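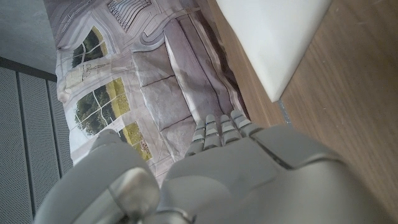
A printed sheet beside a wooden surface.

I still print things. Recipes, bus times, the directions to my aunt's place, all of it. My kids think I'm a museum piece, and fine, let them, but I'd like to make a case for paper before the last shop in town that sells a decent ream of it closes.

It started last December, when the Biltum app decided I needed to "verify my device" while I was standing in a freezing parking lot trying to find out where my own dinner reservation was. Two people behind me, no signal, a code that never came. You know what would have worked? A piece of paper in my coat pocket! So I went home and bought a pack of 500 sheets and I haven't looked back.

Now, I know the arguments. Paper gets lost (so does my phone, weekly). Paper wastes trees, and I do feel that one, so I print on both sides and use the old stuff for grocery lists. And yes, my phone can hold everything. It currently holds 3,031 photos and I couldn't find you the one of my parking spot if you paid me.

What I like is that a page just sits there. It doesn't buzz, it doesn't want a password, and it never asks me to rate my experience. I can scribble "less salt" next to the stew and find it there next winter, gravy stain and all.

I'm not telling you to throw out your phone. Print one thing this week, something you look up over and over, and stick it on the fridge. Mine is the trash pickup schedule, and I haven't missed a Tuesday yet.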